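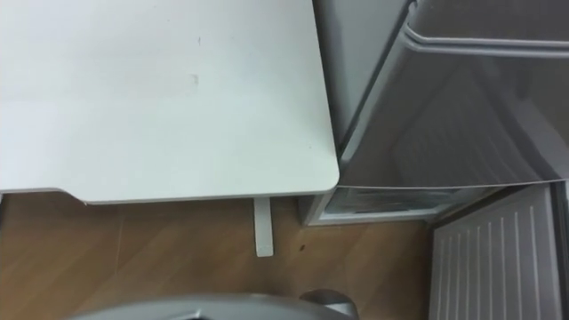
Fig. 4. White desktop, rounded front corner, with the gray appliance right beside it.

Section 4: Placing the desk and cleaning the top

By now your Josley desk should be standing on its own legs and you should have a few hex screws' worth of sore fingers. (Mine lasted two evenings!) This part is easy, and you won't need any tools except a soft cloth and maybe a friend for the lifting.

Before you start: take everything off the desk. I once tried to move mine with a full mug on it and I don't want to talk about it.

1. Look at the floor where the desk is going. I have wood-look boards, and grit under a leg will scratch them, so I sweep the spot first and wipe up any specks.

2. Stick a Gakby felt pad under each leg. Press for a slow count of 4 and let go.

3. Lift the desk into place, one person at each end. Please don't drag it! The legs are slim and dragging puts all the strain on the screws at the top.

4. Push down lightly on each corner. If one rocks, turn the foot under that leg a little at a time until it stops.

5. Slide your neighboring furniture up last. I keep the rounded corner next to my tall stuff because that's the side I walk past, and a round corner is a lot kinder to a hip.

Caution: if the neighbor is a small fridge or anything else that gives off heat, check its own manual for how much air it wants on the sides and back. A corner that nearly touches looks neat, but go with what that manual says. Also open the door all the way once before you call it done.

Cleaning the top

6. Wipe with a damp cloth and a drop of dish soap, then dry it. A matte white top shows everything, so expect a gray scuff now and then, usually out in the middle where your stuff slides around.

7. For a scuff that won't budge, rub it gently with a Grorka melamine sponge. Small circles, hardly any pressure, and stop as soon as the mark is gone. Too much rubbing leaves a shiny patch that catches the light forever.

Note: no bleach, no scouring powder, and no sandpaper, not even the 3,000 grit kind.

Next up is Section 5, fitting the Derkach cable tray.

Last updated 8/12/19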